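The Desk Where Everything Has a Drawer

By Noemi Benavides

When I moved to Plimwood, I rented a room on the second floor of an old button factory, and I share it with Josphat Nyaga. He repairs radios and small lamps. I write, and sometimes I solder badly. We have two desks, one kettle and a great number of small parts.

In my first August there I lost the same screw three times. Josphat watched me on my knees on the floor and then he gave me his rule: a thing without a drawer is already lost. At that time I found it a little severe. Now I have repeated it to my sister, to my neighbor and once to a dentist.

Small parts cabinets are not expensive if you are patient. We paid 660 for ours, second-hand, from a school in Tirkent which was closing its workshop. There was dust inside, and in one drawer five pencils, very short. We washed all the drawers in the sink and it took the whole evening. The labels came later, and we argued about them. Josphat wants to write the size first. I want to write what the part is for. If you open a drawer marked "for the hall lamp," you will know who won that day.

The colored cards were my idea. I don't read quickly in English when I am tired, but I always see yellow.

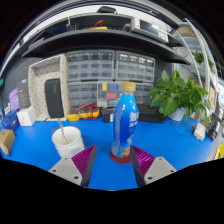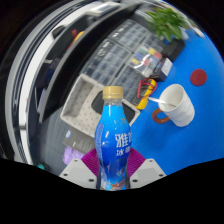 A bottle with a gold cap, and a white cup with its spoon, on the blue work surface.

Drinks are the difficult question of every workbench. All the books I borrowed say that you must keep them in another room. I understand this advice and I cannot follow it. If I must walk down the corridor for my coffee, I meet somebody, and it is half an hour before I come back. So we made an agreement. A bottle must have a cap that screws. A cup stays far from anything with its cover open, and it goes home to the kitchen at night, together with its spoon.

The spoon is the part I forget. On Saturday, March 12, 2022, I found four of them behind a box of fuses, and I was ashamed.

Open trays are for the work of this week only. When the week is finished, the tray must be emptied, also if the repair is not. Josphat puts the unfinished pieces in a paper envelope with the date. I bought a packet of 500 envelopes for this, which he considers pessimistic.

We still have no good place for cables. Nijs, the shop near the station, sells hooks for the wall, but our wall is soft and gives back every nail. For now each cable is rolled and tied with a piece of cotton tape, and the long ones go under my desk in a crate.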